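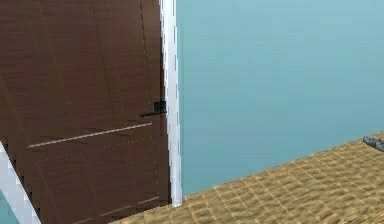
The Wokton recordings from March split into two groups, and the difference is in how the operator held the camera view during the approach to the door. In the first group the view was levelled before the approach began. In the second it was left at whatever tilt the head joint had drifted to, so the operator had to judge a lever handle on a door whose edges lean well off vertical. The black lever is easy enough to find against the brown, and it runs level to the left from its backplate, but "push down" on the hand controller is in the base frame and the operator's eye is working in the camera frame. The result is a sideways component in the first part of the press. A policy trained on those runs reproduces it.

Fiona Hepburn wrote:

> We have 60 door demonstrations by remote control and 32 by hand
> guiding on the real arm. The simulated ones look fine on playback
> but the policy presses the lever at an angle and slips off the end.
> Is this the controller mapping, or do we need more data?
>
> Second question: operators pause for up to 8 seconds between
> driving and reaching. Do people cut the pauses out before training
> or leave them in?

On the first question, it is the mapping. More data of the same sort will give you the same press with less scatter. What we did in the Dirkia stack was to express the hand controller motion in the camera frame while the arm is moving, and in the base frame while the base is moving. The switch is on the grip button. It takes an operator a morning to stop fighting it. Tuulikki has a patch which does the rotation before the velocity limiter; if you do it after the limiter, diagonal motions are clipped on one axis and the path bends.

You can salvage some of the existing runs. Take the logged head joint angles, compute the tilt at the moment of first contact, and discard anything above 12 degrees. Check that the log really holds joint angles and has not been filled with commanded values. Older versions of the recorder wrote the command, and the two disagree whenever the head is slewing.

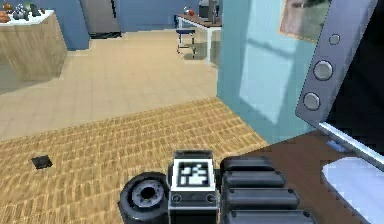 On the pauses, we leave them in the raw files and cut them at load time. A pause is the operator deciding something, and if you have separate labels for driving and reaching it is a fair place to put the boundary. For training, we drop any stretch in which base, arm and gripper commands are all below threshold, keeping the first and last few samples so that the velocity does not jump. Italo Costa tried leaving them all in and got a policy that stopped at the edge of the kitchen and stayed there. With no history in the observation it has no means of knowing that it has already waited.

Do not cut a pause if anything in the world is still moving. A door on a closer is the obvious case. Waiting for it is part of the task and the robot should learn to wait.

One thing your message did not mention is the start pose. If every demonstration begins square to the door, the policy never sees a correction. Before each run we now place the base at random on the parquet, with a random heading, and make the operator drive from there. Success on the first attempt goes down slightly during collection and goes up in evaluation. Keep the failed attempts in the file with a flag, provided the operator recovered.
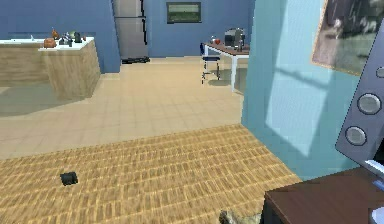 Room view with the kitchen island on the left and the desk further back.

For the hand-guided set, the issue is different. With a person's hand on the wrist, the force readings include the person. We record the path by hand, let the arm replay it alone, and keep only the replay. It doubles the session length. If the replay fails to open the door, the demonstration is thrown away, however good it looked. Kristaps Bite has a script for this which also trims the few centimetres at the end where people tend to let go of the arm and it sags. He says he will put it on the Ó Súilleabháin server once he has removed the hard-coded paths.

I would not mix the two sets until both are in the same action space. End-effector velocity is the least trouble. Joint positions will not transfer between your simulated arm and the real one, as the elbow sits differently.

If you send me two or three of the bad runs and the matching head logs, I can run them through the rotation and tell you whether the slip goes away. Raw files please, before any resampling.

Lorna Menzies
Gromameck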